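Robots on the refurb bench: five months in
January 2, 2021

If you haven't been over to the computer recovery side of the Skundholm building since summer, go and have a look! The two arms that arrived in August are now doing real work on real desktops, and the people on the line have plenty to say about it.

Quick background for those of you in Brouwer or on the road. Old office desktops come in on pallets, get checked in, and are opened up so that drives, memory and anything else worth keeping can be pulled before the rest goes to metals. It used to be hand work from start to finish. In a busy week we opened 400 machines, and by the end of it everybody's thumbs knew it. Drive latches are small, stiff and all slightly different, and you push a lot of them in a shift.

So latches are where the team started. A technician still opens the case, looks it over and decides what gets pulled. The arm then goes in for the drives, working from a list of case layouts that our own people taught it, one model at a time. Jiahui Ding has led that teaching from the beginning (she was on the bench for years before this, and it shows) and she has a wonderful eye for the spots where a gripper will get into trouble.
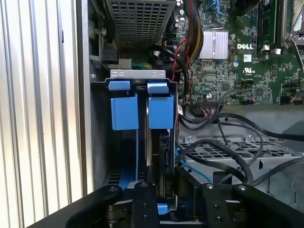 Cables are the big one. A person moves a cable out of the way without thinking about it, and then forgets having done it, so it never made it into anybody's notes. Jiahui spent most of the fall sitting next to people and writing down what their left hand was up to. Her notebook has become the manual, more or less, and the software people at Avatora now ask for copies of the pages.

What has changed for the crew? The job titles, for a start. Four of our bench technicians are now cell operators, with the pay grade that goes with it, and two more begin training this month. They set up the fixtures, watch the runs, step in when the arm stops and asks for help, and teach it the next layout. It stops fairly often. Last week it handled 352 machines, and on 100 of those somebody had to lend a hand, usually to clear a cable or free a drive that didn't want to slide. The crew keeps a log of every stop, and reading it is the best part of the morning meeting.

Not everything is better yet. The cell is louder than the old benches, and a few people miss chatting across the table while they work. We've moved the two remaining hand benches closer together, and acoustic panels are on order. The odd machines, the slim cases and anything bent or rusted, still go straight to hand work, and that will stay the same for the foreseeable future.

Next up is memory modules, which Jiahui is very excited about and the arm is currently very bad at. Come by and watch, the operators are happy to show you around - just check in at the yellow line first and leave your coffee outside. If you'd like to be considered for the next training group, talk to your shift lead or call extension 836.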